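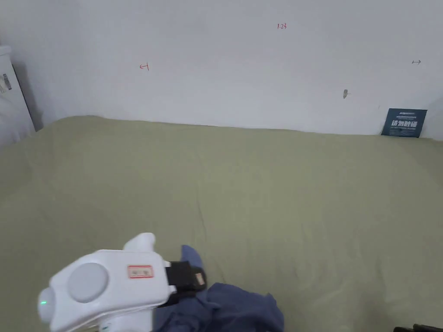 White hand-held gripper on the navy cloth, with the "请勿触碰" (please do not touch) card against the wall.

The laundry question, again

Kirisdale Shared Workshop has had a folding project on the books since before I took over this column, and every October somebody tells me it's nearly there. This year it's Renata Barrientos and Tiburcio Ayala, and they have at least done one thing the earlier crews didn't. They moved the work onto a bed. Past attempts were all done on a bench with a square of felt, and felt behaves nothing like a shirt on a mattress that gives when you lean on it.

The idea behind Plolel (their name for it, don't ask me) is that a person holds the gripper and does the job by hand, over and over, and the recordings get used later to teach an arm. The arm is still in boxes at Renata's place. So what you have today is a person picking up laundry with a plastic claw, slower than the same person would do it with fingers. I said so at the last open evening and Tiburcio agreed with me, which took some of the fun out of it.

I'll give them credit for the log. They have 127 recordings marked usable, and a separate list of the ones they threw out, with notes. "Pinched sheet as well as cloth" comes up a lot. Grabbing one layer and leaving the layer underneath alone is the hard bit, and I haven't seen anything yet that makes me think the next version of the jaw will fix it. A softer pad might. Rochelle Escobedo has offered to cut a few from old bike tube and I'd like to see that tried before anyone orders parts.

Money so far is $241, most of it on the hand unit. That's fair for what it is. What bothers me is the plan to spend more on a second one before the first has taught anything to anybody. Two grippers get you recordings twice as fast, sure – but of what? They're all on the same sheet, in the same room. I'd want to see a striped sheet, a bad lamp, and a fitted sheet that's been through the dryer too many times.

Renata's answer is that you start simple and make it harder later. Fine. I've heard "later" from this project before, and it generally meant a new team.

They want to run the arm in front of members at 7 in the evening, at the open night after next. One cloth, picked up and folded in half, no hands helping. If it manages that on a sheet I bring from home, I'll write a nicer column. Bring your own pillowcase if you want it to have a go at yours.

– Keith McAlister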